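Week 6 handout: notes on the Plarndale open day

Read these before section. The visit counts as a reading, so it can turn up on the midterm.

The Urkthorpe lab ran its tabletop demonstration at 10 a.m. and again after lunch. The host gave a success rate of 90 percent. Ask what went into that number. When pressed, he said it came from 500 trials with objects the system had already been trained on, placed by staff who knew where it liked them. I would call that a rehearsal – a decent one, but still a rehearsal.

Points to bring to discussion:

Soft fingers forgive bad aim. How much of the result belongs to the software, and how much to bendy plastic?

Two arms share one table. Who decides which arm gives way, and what happens when both reach for the same spot?

The Simino brochure promises 900 picks an hour. The Leite paper, on a similar setup, reports 700 and leaves out resets. Neither says who picks things up off the floor.

A camera at the wrist loses sight of much of the table once the fingers close in. Think about what the controller still knows at that moment. 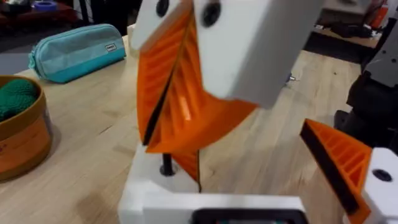
Write one page on any of these points. Quote the brochure if you like, but don't lean on it as evidence.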